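Why Does White Look White? 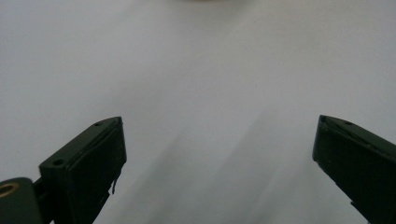

A plain white surface. It looks brighter in some places and grayer in others.

Okay, grab a sheet of white paper. Easy question first: what color is it? White! Now take it over to a lamp and tilt it. Keep tilting. Do you see one end go a little gray? I did this at my kitchen table in Tustden and I couldn't stop doing it, so don't blame me if you're late for dinner.

The paper didn't change, of course. The light landing on it did. To see why, we need to talk about what light is made of.

What's inside white light?

Sunlight looks like it has no color at all, but it's really a big mix. Red, orange, yellow, green, blue, violet — they're all traveling along together. When sunlight goes through raindrops, the colors bend by different amounts and spread out, and you get a rainbow.

When that mix hits a red apple, the apple's skin soaks up most of the colors and bounces the red part back to you. A leaf bounces back mostly green. A white wall bounces back nearly everything, so all the colors reach your eye still mixed up together, and your brain says "white."

Black things do the opposite. They soak up almost all the light and send very little back. The light they swallow turns into heat, and that's why a black T-shirt feels so toasty on a sunny day. (I wore one to the Lirnunside fair last May. Big mistake!)

So why isn't a mirror white?

I love this question. A mirror bounces back nearly all the light too, so shouldn't it look like paper?

The difference is in how the light bounces. A mirror is super smooth, and light comes off it neatly, like a ball off a flat floor. The picture stays in one piece and you see your own face. Paper feels smooth, but up close it's a tangle of tiny fibers, and light bounces off those every which way. The picture gets scrambled, and all you're left with is white.

Snow works like this as well. One ice crystal is clear, like glass. Pile up a whole lot of them and the light bounces around between them until it comes back out white. Sugar and salt do it too.

Your sneaky brain

Look at a white shirt in the shade and you'll still call it white, even though it may be sending less light to your eye than a gray shirt out in the sun. Your brain looks at everything nearby and makes a guess about the lighting.

Try it yourself

You need 2 sheets of white paper, a pencil and a lamp.

Poke a small hole in one sheet with the pencil. Lay the other sheet flat, half near the lamp and half farther away. Close one eye and look through the hole at the bright part, then at the dim part. With the rest of the room hidden, the dim part should look a lot grayer than it did before.

Then try it on a wall, a plate, or a pillowcase. My bathroom ceiling has 4 different grays in it, and the one over the door is nearly blue.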